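How I Get White Rings and Cloudy Patches Out of an Old Dark Finish
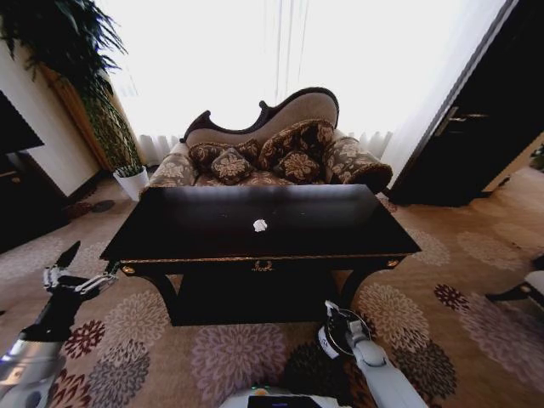
Dark, glossy tops like this one show every single thing you set down on them.

I've been messing with old furniture since January of the year I got my first apartment, and the question I get more than any other is about white rings. Somebody puts a mug down, walks off, and there it is, a ghostly circle in the middle of grandma's table. People assume the whole top has to be stripped. Please don't strip it! Most of these come out in an evening with stuff you probably have in the house.

First, figure out what you've got. A white or milky mark means moisture got into the finish (the clear stuff on top) and stopped there. A black or dark gray mark means water went all the way through to the wood, and that's a different job with bleach crystals and refinishing, so I'm leaving it alone today. White is good news.

Then figure out what the finish is, if you can. Pick a spot where it won't show, like the underside of the overhang or the inside of a back leg. Dab on a little denatured alcohol with a cotton swab and wait a minute. If it gets sticky, you've got shellac, and you should be extra gentle with anything that has alcohol in it. If nothing happens, try a drop of lacquer thinner in another hidden spot. If that softens it, it's lacquer. If neither one does anything, it's likely varnish or something newer and tougher. Open a window for this part, and no candles going.

What I keep on hand:

Soft cotton rags (old T-shirts, seams cut off)
Mineral spirits
Petroleum jelly
A hair dryer
0000 steel wool, the very fine kind
2000 grit wet/dry paper, only for stubborn spots
Paste wax, dark brown or black for dark wood
Painter's tape

Step 1. Clean it

Wipe the whole top with a rag dampened in mineral spirits. You'll be amazed how much brown gunk comes up, most of it old polish. Flip the rag over when it gets dirty and keep going until it comes away pretty clean. Let it dry with the window open. Lay your rags out flat outside to dry too, don't wad them up in the trash, they can be a fire risk.

Step 2. Try heat

Set the dryer on low and hold it a hand's width or so above the mark, and keep it moving the whole time. Check every few seconds with your fingers. Warm is fine, too hot to touch is not. Fresh rings will sometimes fade while you're standing there, and it's about the most satisfying thing in the world. Give it five minutes, tops. If you see no change, let it cool all the way and move along.

Step 3. Petroleum jelly overnight

Smear a thick layer over the mark, a little past the edges, and go to bed. I leave mine 24 hours if it's an old ring. Wipe it off and buff with a dry rag. My neighbor Imre Rácz swears by mayonnaise for this, and it does work the same way, but I can't stand the smell and the dog gets interested.

Step 4. Steel wool and wax

If there's still a haze, tape off any gold paint or metal trim nearby first. I skipped the tape on a little stand years ago and rubbed the gilding right off one corner, and I've been mad about it ever since. Scoop a bit of paste wax onto the 0000 wool and rub with the grain, very lightly, like you're wiping a baby's face. Ten strokes, wipe, look. Ten more. The shine will go down to a satin where you've rubbed, so plan on doing the entire top to match once the ring is gone.

The 2000 grit paper is my last resort. Wet it with mineral spirits, wrap it around a piece of felt, and use almost no pressure. If you see any color on the paper, stop. You're through the clear coat.

Step 5. Bring the shine back

Thin coat of wax, thinner than you think. Wait until it turns dull (20 minutes in my kitchen, longer if it's humid), then buff like crazy with a clean rag. Two thin coats beat one thick one every time, and leave it overnight between them. Thick wax on a black or nearly black top smears when you touch it, and you'll be chasing fingerprints all week.

A few things people ask me

Can I use toothpaste? You can, the plain white kind, but it's gritty and leaves white stuff in the carving. I quit using it.

Will lemon oil do it? It'll hide a faint ring for a day or two and then the ring comes back.

What about the carved parts? A soft toothbrush with a little wax on it, then a dry toothbrush to buff.

How often should I wax? Twice a year is plenty. In between I just dust with a barely damp cloth and dry it right after.

Next up I'm doing loose drawer pulls, so if you've got one that spins around and never tightens, hang on to it until then.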